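# Review: Troramier Table Work Rulebook, second edition

I bought this rulebook in March, when our group at Sudanholm began to record table tasks with hand-held grippers. We had no written rules of our own. Each person did the work in the way that he or she found natural, and later the recordings did not fit together. A colleague from the Cisneros site told me that they use the Troramier book and are more or less happy with it, so I ordered 2 copies, one for the office and one for the work room.

The book has 254 pages in a ring binding and is divided into 11 chapters. With it comes a set of 22 plastic cards, which repeat the most important rules in short sentences. The paper is thick and the type is large enough to read while standing at the table. I mention this because the earlier book we tried, from Prumside, was printed so small that we stopped opening it after a few weeks.

The first chapters speak about the room: how the table should stand, how to mark the places on the floor, how much light is enough. They are good, but a little slow. A person who has already set up a work room can read them in one evening. The chapter on the table surface is better. It asks for a plain, even surface with nothing on it except the objects of the task, and it tells you to write down any change of surface in the log on the same day. We did not do this before, and I regret it, for I have spent many hours trying to find out when one board was exchanged for another. 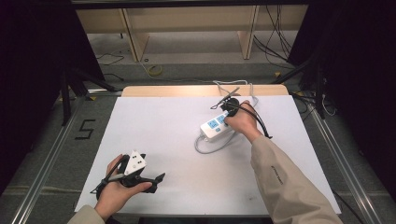
Cables are the subject of chapter six, and for me this chapter alone is worth the price. Most rule texts I have read treat a cable as something that lies in the way and must be taped down. Troramier makes a clear difference between two kinds: the cable that belongs to the tool and the cable that belongs to the object. The tool cable should leave the gripper on the outer side and hang freely, with enough slack for the whole movement of the arm. The object cable is part of the task, and the operator must know before the start where it is allowed to lie. With a power strip this matters very much. The pale grey cable makes a loop on the board to the left of the strip and goes up towards the back edge of the table, while the thin black one runs off the right gripper and hangs down in its own loop past the hand. Under the rules of the book, the operator has to look at both loops before every new attempt, and if one has come to lie over the other, the attempt does not begin.

The same chapter has a page on pressing. When a gripper pushes down on an object, the book says, the force should come slowly and straight from above, and the second gripper should be either at work or clearly away from the object. I find this rule correct but too short. What does "clearly away" mean on a small table? My colleague Houshang Ebrahimi wrote to the publisher with this question and received a friendly answer, but no number. We have now chosen our own distance and written it on the inside of the cover.

Chapter eight, about markers, is strict. Printed patterns must be flat, clean and not covered by fingers or sleeves. It recommends close-fitting cuffs, and a check of the marker blocks at the beginning of each shift. I agree with all of this. I would only wish for a better drawing of how to hold the gripper, as the one on the card shows a hand from the side and two of our new operators understood it the wrong way round.

There are also weak points. The index is poor – "cable" is there, but "power strip" and "plug" are not. The chapter on electrical objects says that the object should not be connected to the mains during practice, but this sentence stands in the middle of a long paragraph, and in my opinion it should be on the first card. The English is sometimes heavy. I am not a native speaker myself and I had to read several rules twice.

The cards have held up well. The rings on one copy are already bent, the one in the work room, so I keep that book lying flat on the shelf now.

For a group that is just starting, I recommend it, together with a thin notebook for your own additions. A group with many years of practice may need only chapters six and eight, and these cannot be bought separately. I asked.

Four stars of five.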